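Workshop notebook, mending and denim bench
February 12, 2025

Long one today, so I'm writing it up before I forget which pile is which. The Erngate jeans came back from the wash this morning and I finally got to do what I've been putting off for weeks, which is sit down and work out a fold we can all live with. We've got 163 pairs going to Purkdale and right now every shelf looks like a different person stacked it (because a different person did, me included!).

First thing I tried was the old fold, the one on the card above the sink. Legs together, seat tucked in, fold in half, fold in half again. It's quick, and it looks fine until you stack it. The crotch point sticks out if you get lazy with the tuck, and then the pile leans. I got to six high before mine started sliding. With the heavier denim it's worse, the second fold wants to spring open again and you end up pressing down on it with your forearm like you're making pastry.

Second try was thirds. Lay them out flat, smooth from the waistband down to the hem, one leg over the other, then hem up to the knee and waistband down over that. I like this one a lot better. The fold sits at a place where the cloth is softer, and you can get a hand flat on it.

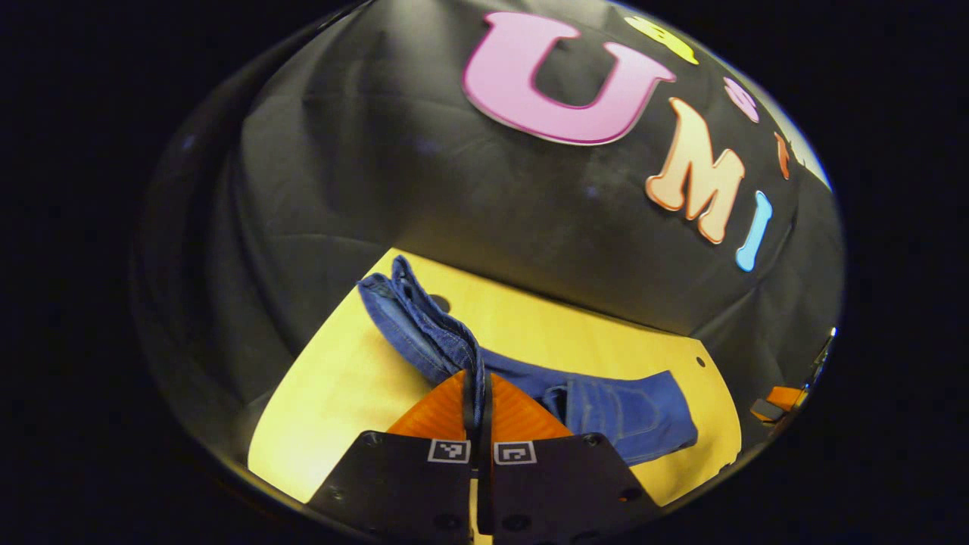 The smoothing is the slow part and I don't think there's a way round it. If the side seams don't line up before you bring one leg over, you get a twist at the knee, and no amount of tugging later fixes it. I've started picking up the top leg by the seam and letting the weight of it hang for a second before I lay it down. Much less fuss than pushing wrinkles around with my palms. Some of these pairs have a leg twist of their own, too – the outseam wanders toward the front below the knee – and for those I just follow the cloth and ignore the seam.

Pockets! Please turn the pocket bags back in before folding. I found two with tissue in them, washed to crumbs, and I'm still picking bits off my sweater.

Zippers up, button done. I tried leaving the button open to save time and the waistband flares, so the top of the fold is fatter than the bottom and we're back to leaning piles. Button done, every time.

Stack test with the thirds fold: went well past where the old one gave up. I turned every other pair around so the waistbands alternate, and that helped more than I expected. Didn't try it in the Gallardo crates yet. They're a bit narrow and I have a feeling the bigger sizes will need one more fold, which I'd hate.

Timing, for what it's worth: about 2 minutes a pair at the start, and I was being fussy. It got faster once I quit going back to redo the hems.

Still to do:
Try the crates with a large size and a small size.
Rewrite the card above the sink (bigger writing this time, mine is terrible).
Ask Zutmont if they want the tags facing out or in. Their order sheet, number 821, doesn't say.
Find the good lint brush. It was on the windowsill last I saw it.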